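Why does a chip bag crackle?

I love snacks, and I have never once managed to open a bag quietly. My little cousin Nandi hears it from two rooms away! So I went and found out why wrappers are so noisy.

Lots of wrappers are made of a thin, stiff plastic film. When you squeeze it, the film bends and makes a crease. But it doesn't bend smoothly – it snaps from one shape to another, all at once. Each snap gives the air a tiny push, and your ear hears a click. Squeeze a whole bag and you get loads of clicks, so close together that they blur into a crackle.

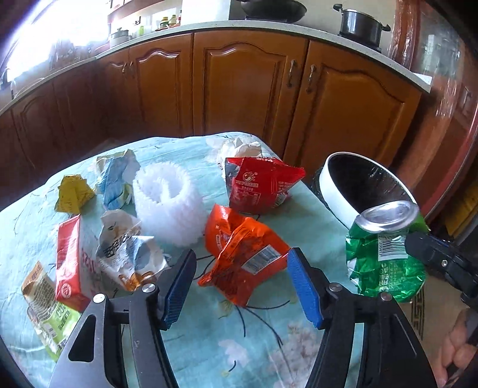
A crumpled wrapper with plenty of creases.

Going slowly doesn't help much, by the way (I tried it at the movies). The clicks get more spread out, but each one can be just as loud.

Try it yourself! Scrunch a clean wrapper next to your ear, then do the same with a soft cotton sock. Cloth bends without snapping, so the sock hardly makes a sound. Which other things in your kitchen crackle?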